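Building a Computer-Assembly Cell in the Shared Workshop
Course handout 3: The parts tray and the open case
Notes by Maricruz Serrano, 2022-01-27

Welcome back, everybody, and thank you for sweeping up after the last session (the drill press has never looked so good!). These notes pick up where we stopped, with the arm bolted down and moving, and they carry us through the part of the build I like best, where the robot gets something useful to do. Our job for the rest of the course is to have it put a desktop computer together from a tray of parts. If you missed the session on wiring, borrow the notes from Aivar Vanags before you go any further, and please don't power anything up until you've read them.

1. Laying out the work area

Start with the case, because everything else gets measured from it. Lay the tower on its side with the side panel off, so that the gripper can come straight down into it, and put the parts tray on the left. Leave yourself room for a hand between the two. You will be reaching in there far more often than you think, with a screwdriver or a pencil or a sandwich (please, no sandwiches).
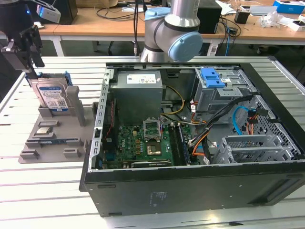

Fig. 3.1. Open tower and printed parts tray on the slatted table, hard drive upright in its blue caddy.

Once you're happy with the layout, mark the position of the case and the tray with tape. I know it feels fussy, but a tray that has crept over by the width of a pencil line will spoil a whole evening of saved positions, and I speak from long and grumpy experience. The slots in the table are a great help for clamping, so use them!

2. Printing the tray

We call our tray design Fustureck, and the files are in the course folder. Print it flat, in plain gray, with the holders facing up. The pockets need to be snug enough that a memory module stands up without leaning, and loose enough that the gripper can lift it out again without dragging the tray along. I usually print one holder by itself first and try a real part in it before committing to the full plate, which takes most of a night on the workshop printer.

File the inside edges lightly. When you teach a pickup point, bring the fingers down over the holder by hand in small steps and watch them from the side as well as from the wrist camera, since one view on its own will fool you about depth.
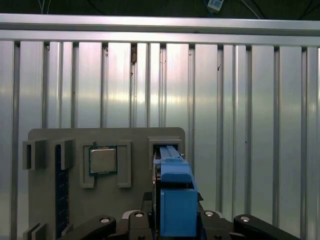 Nam-gil Myung wrote in after trying this at home that he would rather teach the height first, well away from any parts, and only then bring the fingers across. He found that he bumped far fewer holders that way, and he also suggested writing the height on the tray in marker.

I've tried his order since and I've gone over to it completely, so please do it that way in the exercises below. Save the point above the part and the point at the part under separate names, too. Trilleck, the little control program we're using, will happily let you overwrite one with the other, and it doesn't ask.

3. Moving parts into the case

Begin with the hard drive. It's big, it's forgiving, and in its caddy it gives the fingers something good and square to hold. Lift it straight up until it is well clear of the tray, carry it across high, and only come down when you're over the spot you want. Run the move slowly with your hand on the stop button, and then run it slowly again. 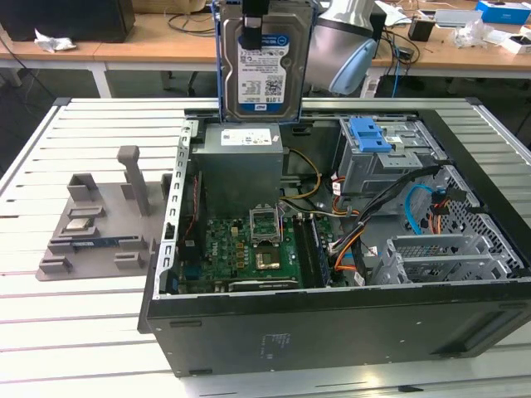 Keep loose cables out of the path while you do this. A twist of wire or a bit of tape on the chassis will hold them back, and you can take it off when the build is finished. Leave the processor for later, when you trust your tray and your saved points, because the socket has very little patience with a crooked approach.

For next time

Print and file one holder, and bring it along with the part it's meant for. Teach 2 points for the hard drive, one above and one at the part, and run the move 4 times at low speed, noting anything that shifts. Iraís Espinoza has the spare caddies in the cabinet by the sink. We'll go on to memory modules in handout 4, so read the section on grip force if you have a quiet moment.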